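# Electrical Items, Leads and Chargers: Frequently Asked Questions

The following information applies to all residents and tenants of Stiltham and Tillman buildings. It should be read together with the general Conditions of Occupancy. Enquiries not answered on this page may be directed to the Usto Residential office.

## Bringing items into the building

**May I bring my own power board?**

Yes. Each room may have one power board, provided that it carries a current test tag and has its own switch. Boards without a switch are not accepted. Double adaptors are not permitted in any part of either building.

**How do I have an item tested?**

Items are received at the Stiltham office every Monday between 9 am and noon. Please bring each item with its lead unwound and any tape or cable ties removed, as the full length of the lead must be inspected. Testing of the first four items is free of charge. A fee of $3 applies to each additional item.

**Do phone and tablet chargers require a tag?**

No. Chargers are checked by eye only. A charger will be refused if the casing is cracked, the pins are bent or the cable has split where it meets the connector. Charging cables that have been repaired with tape will also be refused.

**Are extension leads permitted?**

Extension leads may be used for short periods, for example when vacuuming. They may not be left in place overnight, run beneath carpet or passed through a doorway.

## Daily use

**Can one power board be plugged into another?**

No. This applies even where both boards have been tested and where only small items are connected.

**Where should the board be placed?**

Boards should sit on a hard, flat surface, clear of bedding, curtains and the floor area beneath the window. In Tillman rooms, the shelf beside the desk is suitable. Heaters, kettles and bar fridges must be plugged directly into the wall.

**My leads have become tangled. Should I have them separated before testing?**

Yes. Switch the board off at the wall and remove the plug before handling the leads. Thin charging cables should be freed first, working from the small connector back towards the charger, as they are easily damaged when a heavier cord is pulled tight around them. 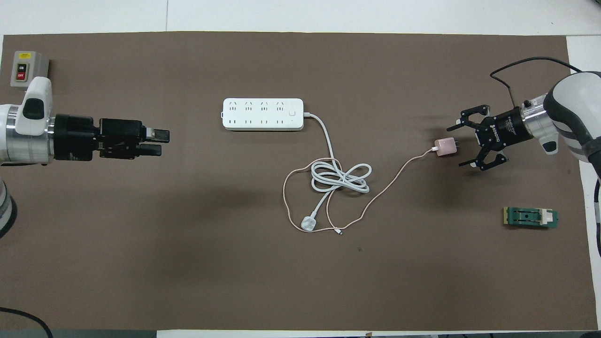 Once separated, each lead should be laid in wide, open loops and kept with the item to which it belongs. Leads should not be wound tightly around a charger or a power board. A power board must not be used while its cord is coiled in a bundle, as heat may build up within the coil.

**What should I do if a board or charger becomes hot?**

Switch the supply off at the wall, unplug the item when it is safe to do so and report the matter to the office. The item must not be used again until it has been inspected.

## Storage and disposal

**Can I leave electrical items in the storage room over the summer break?**

Items may be stored in a Turkora tub, available from the office. Tubs must be labelled with the resident's room number and may not exceed 18 kg when packed. Power boards and chargers should be placed on top of heavier belongings.

**How do I dispose of unwanted leads and chargers?**

An e-waste bin is located on the ground floor of each building, beside the mailboxes. Electrical items must not be placed in general rubbish or in the yellow-lid recycling bins.

**What happens to items left behind in rooms?**

Unclaimed items are held at the office until the end of March, after which they are recycled. Former residents wishing to collect an item should quote their room number and allow one working day for it to be brought from storage.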